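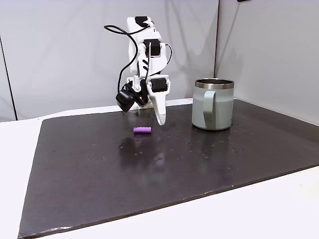 White robotic arm over a dark mat on a white tabletop.

Kinuven Opens Free Uneven Income Workshops to Households Whose Pay Changes From Month to Month

New Amo workbook helps freelancers, servers, substitute teachers, seasonal crews and their families plan around a paycheck that won't sit still

FOR IMMEDIATE RELEASE

Kinuven, the independent money coaching and financial education firm, is very happy to announce that registration is open for Uneven Income, a free workshop series for people whose earnings go up and down during the year. The series begins in August and runs for 8 weeks, with evening meetings at the Kinuven offices in the Åberg Building. Everyone who signs up will get a printed copy of Amo, a new household workbook that the Kinuven team has been writing, testing and (more than once) starting over on since last winter.

The workshops are open to anyone. You don't have to be a Kinuven client, you don't have to become one afterward, and no investment or insurance products will be sold or discussed in the room. Couples are welcome to come together, and so are grown children who help a parent with the bills.

Most household budgets begin with a line at the top of the page that says "monthly income," and for a great many families that line is where the trouble starts. A landscaper may earn most of the year's money between spring and the first hard frost. A wedding photographer gets deposits in one season and final payments in another. Someone who waits tables knows the difference between a holiday weekend and a rainy stretch in February, and a substitute teacher can go from a full calendar to a silent phone the minute school lets out. Add a spouse with a steady salary to any of those and the picture gets better, but it also gets more complicated, and the two people at the kitchen table often have very different ideas of what a normal month looks like.

"I grew up in a house where my father painted other people's houses, so I know this from the inside," said Kerttu Saarela, founder of Kinuven and the lead author of Amo. "In July we felt rich, and by March my mother was moving the electric bill from one side of the counter to the other. My parents were careful people. They kept every receipt. What they didn't have was a way of letting July look after March, and I've been thinking about that for most of my working life, I suppose."

Before writing the workbook, Kinuven invited readers of its monthly newsletter to fill out a questionnaire on how they handle changing pay. The firm received 2,131 completed responses, many with long handwritten or typed notes attached, and those notes shaped the workbook more than anything else did. Readers wrote about tax bills they'd forgotten to set money aside for, about feeling guilty for buying shoes in a good month, and about the odd embarrassment of earning a decent living over the year and still being short on the day the rent was due. Kinuven would like to thank every one of them, including the reader who mailed in a whole shoebox's worth of photocopied budgets going back to the early days of her catering business. (They have been returned to her with a thank-you card.)

Amo starts with what the authors call the floor month. Participants look back over their deposits for the last year or longer, find the leanest month that wasn't caused by something unusual, and build a plain household budget on that amount. Housing, groceries, utilities, transportation, insurance and minimum loan payments go in first. If the floor month covers them, there's a little breathing room. If it doesn't, the workbook has a section on which of those bills can be moved, spread out or made smaller, with a sample phone script for asking a utility company for level billing or asking a lender for a different due date.

The next part deals with the good months. Money that comes in above the floor goes first to taxes for anyone who doesn't have them withheld, then to a holding account, and then to everything else.
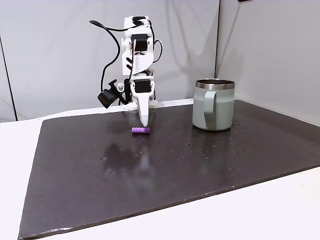

The holding account is the part people in the trial group asked the most questions about, so the workshops will spend a good deal of time on it. It is an ordinary savings account, kept apart from the emergency fund, and its only job is to pay the household the same amount on the same day every month. All income goes in as it arrives. A set transfer goes out to checking, much like a paycheck, and the family lives on that. When the balance has grown comfortably large, the transfer can be raised a bit. When it shrinks, the workbook gives a simple schedule for bringing the transfer down before the account runs dry.

"People hear it and say, well, that's just savings," said Oskari Karppinen, senior coach at Kinuven, who will lead the evening meetings. "And it is savings, sure, but it has a different feel once you use it. An emergency fund is for the transmission or the dentist. If you're dipping into your emergency fund every winter because winter is slow, you end up feeling like you've failed at something, when all that's happened is that it's winter. I've sat with people who were doing quite well and had no idea, because they'd only ever looked at their money in January."

Karppinen, who played in a dance band for a living before he trained as a coach, tested the workbook at his own table and still fills out its pages in pencil.

Each workshop lasts 2 hours, beginning at 6:30 p.m., with coffee and sandwiches set out from 6:00 for those coming straight from work. The early meetings cover the floor month, the holding account and estimated taxes. Later ones take up health insurance between jobs, saving for retirement when you can't commit to a fixed contribution, paying down credit cards with irregular payments, and what lenders tend to ask for when a person with changing income applies for a mortgage. The last meeting has been left open on purpose. Participants will choose the subject themselves, and the coaches have promised to do their homework on whatever it turns out to be.

There will also be one evening on talking about money at home, which the questionnaire showed was very much wanted. Several readers said that their spouse or partner with the steadier job saw a large check arrive and thought of a vacation, while they themselves saw the same check and thought of November. Saarela will lead that evening, and she asks couples to come having eaten something.

For those who can't make it in person, Kinuven will post written notes from every meeting at Badska, the firm's free online reading room. Badska already holds a collection of plain-language articles on household budgeting, student loans, credit reports and the cost of caring for an older relative, and it can be read without an account or an email address. The full Amo workbook will be added once the workshop series is over and any corrections have been made. Libraries, community colleges and trade associations are welcome to print it and hand it out at no charge, so long as the pages are kept together and nothing is sold alongside them.

"We did go back and forth about whether to charge a small fee," Saarela said. "There's an argument that people show up more faithfully if they've paid. But then you think about who we're asking to come, and what time of year it is for them, and it didn't sit right with any of us. So come for free, and if you have to miss a week because somebody called with a job, take the job! We'll save you the handouts."

Participants are asked to bring whatever records they have of the past year's income. Bank statements are best, though invoices, tip logs, pay stubs and calendars with scribbles on them have all served perfectly well in the trial group. Please don't worry about getting them in order first. Nobody will be asked to share their numbers with the room, and coaches will be on hand for private questions after each meeting.

The workshops are meant for general education. They don't take the place of advice from a tax preparer or attorney who knows your own situation, and rules on estimated payments and health coverage may be different depending on where you live.

How to register

Sign up at the front desk of the Kinuven offices, on the ground floor of the Åberg Building, or through the workshops page on Badska. Seats are given out in the order that requests come in, and a waiting list will be kept. Please mention when you register if you need large-print materials, a seat near the door, or a place for a child to sit and draw. The building's side entrance is step-free and stays unlocked through the end of each meeting.

About Kinuven

Kinuven provides fee-only money coaching and free financial education to working households. The firm does not sell insurance or investments and does not accept commissions. Its newsletter goes out monthly and its reading room, Badska, is open to all.

Media contact

Reporters who would like to sit in on a meeting, see an advance copy of Amo or talk with Kerttu Saarela or Oskari Karppinen are asked to get in touch with the Kinuven press desk by way of the Badska contact page. Mornings are usually the best time to reach us.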